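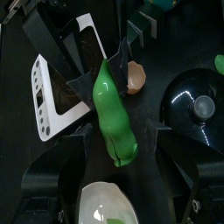
## The Green Pepper

The pepper came from the toy store in Fondton, the narrow one beside the Ochoa bakery, and it cost fifty cents because it came out of the loose bin by the register and had no box. My grandmother bought it for me the winter I was five. She had only gone in to get out of the wind, or so she always told it, and she was not a woman who could stand in somebody's store and buy nothing.

It was a shiny thing, that pepper, a good strong green with a tip that curled over at the end and a little lip down low where the plastic had bunched up on itself. I used to run my thumbnail along that spot on the bus back to Karnport, fourteen stops, with my mittens in my lap and my nose running. By the time we got home I had decided it was the best pepper in the world, and I told the driver so on the way down the steps!

My grandmother took it seriously, bless her. She played kitchen the way other people's grandmothers played cards, with full attention and a certain amount of arguing. I would bring her soup (the pepper, in a saucepan, with nothing else) and she would taste it and frown and say it wanted salt, and back I would go across the linoleum to see what could be done. Some evenings the soup went back four or five times. My grandfather, who only wanted to read his paper, was served too, and he always said it was very filling.

Then I got older, and the play food went into a Plasteck tub, and the tub went up on the shelf over the washing machine, and there it stayed through two new washing machines and one new roof.

I took it down last January, when we were clearing the house. I had meant to be quick about it. I had a list, and the list said "laundry shelf — ten minutes," and I sat on the floor with that tub between my knees until the light went out of the window and somebody called up the stairs to ask whether I had fallen asleep.

My daughter has the pepper now. She is four, and she brought it to me last night in the good saucepan, walking very slowly, with both hands on the handle. I tasted it and took my time.

"It wants salt," I said, and she sighed a great big sigh and went back to the stove.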